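Chapter 7
Shot Length and Withheld Information in the Haunted House Film

Terms introduced in this chapter: average shot length, median shot length, held shot, empty reframing, delayed reverse, residual attention

7.1 Scope of the chapter

Chapter 6 treated editing as a means of joining spaces. The present chapter treats it as a means of controlling time, and in particular the time a viewer spends looking at a part of the set in which nothing has yet happened. The haunted house film is a convenient body of work for this purpose. Its locations are few, its casts are small, and its effects depend heavily on when a cut is made. The same measurements can be applied to other genres, and Section 7.6 applies them to the courtroom drama.

Two films are used throughout. The first is Kadier, directed by Roswitha Zürcher, in which a surveyor spends a winter in a house whose rooms do not match its plans. The second is Stoka, directed by Karthik Amarasinghe, a film with a similar premise and a very different cutting rate. Both were shot on 35 mm film and both confine most of their action to one building. Readers who have not seen them should do so before working through Section 7.4, where individual sequences are broken down shot by shot.
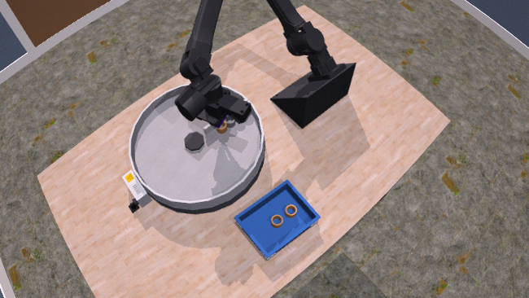 Figure 7.1 Computer-rendered view of a black robot arm, with its gripper over a round gray tray.

7.2 Measuring shot length

The average shot length of a film is its running time divided by the number of shots it contains. Opening and closing titles are left out of both figures unless they are laid over action. Stoka runs 96 minutes without its titles and contains 955 shots, which gives an average shot length of just over six seconds.

The average is easy to compute and easy to misread. A film made up mostly of short shots may contain a few very long ones, and these raise the average without changing the pace of the greater part of the film. For this reason the median shot length should be reported alongside it. Where the average is well above the median, the distribution is skewed to the right, and the analyst should list the longest shots separately and note where in the film they fall. In Stoka nearly all of the long shots occur in the cellar and on the back stairs. In Kadier they are spread more evenly, and several of them occur in daylight exteriors with no threat in the story at that point.

Counting is best done by hand. Software that detects cuts from changes in pixel values performs poorly on dark material, and it tends to record lightning, a switched lamp or a slammed door as a cut. Dissolves are counted as one transition and timed from their midpoint. A shot interrupted by an insert and then resumed is counted as two shots, even when it is plain that both come from the same take.

7.3 The held shot

A held shot is one that continues after its apparent business is finished. A character crosses a hallway and leaves through a door; the camera stays on the hallway. The length of the hold is measured from the end of the last significant movement to the cut. In practice there will be disagreement over which movement is significant, and two people timing the same film should agree on a rule before they begin.

The held shot works on the viewer by way of residual attention. With the figure gone, the eye moves to other parts of the set: the doorway, the mirror, the landing above. Nothing in the shot need reward this search. Zürcher uses the hold nineteen times in the first half of Kadier with no event following, and the event, when it comes, arrives in a shot that has not been held at all. 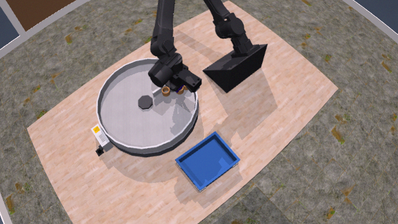 An empty reframing is related to the held shot but should be kept apart from it. In an empty reframing the camera pans, tilts or tracks to give space to something that does not appear. A familiar form places the character at one side of a wide composition and leaves the other side open. The viewer takes the open area as reserved. If the shot then ends with the area still open, the expectation is carried into the next shot, where it may attach to a different room altogether.

The delayed reverse depends on the pairing of shots described in Chapter 5. A character looks at something outside the shot, and the cut that would show what is seen is put off. It may be put off by a longer hold on the face, by a cut to a third position, or by a cut to a different scene. Amarasinghe favors the second method. In the stairwell sequence of Stoka, the daughter, Farah, looks down toward the cellar door four times. The first three looks are followed by shots taken from behind her, none of which includes the door. The fourth is followed by the door itself, closed, held for eleven seconds.

Sound complicates all three devices. A hold over silence and a hold over a continuous low tone may have the same length and be judged very differently by an audience. This chapter sets sound aside as far as possible and returns to it in Chapter 8, where the score for Tidar is discussed at length.

7.4 Sequence analysis: the upstairs corridor in Kadier

The sequence begins as the surveyor reaches the top of the stairs and ends with the cut to the kitchen. Table 7.1 lists each shot with its scale, camera movement and length in seconds. Lengths are rounded to the nearest half second.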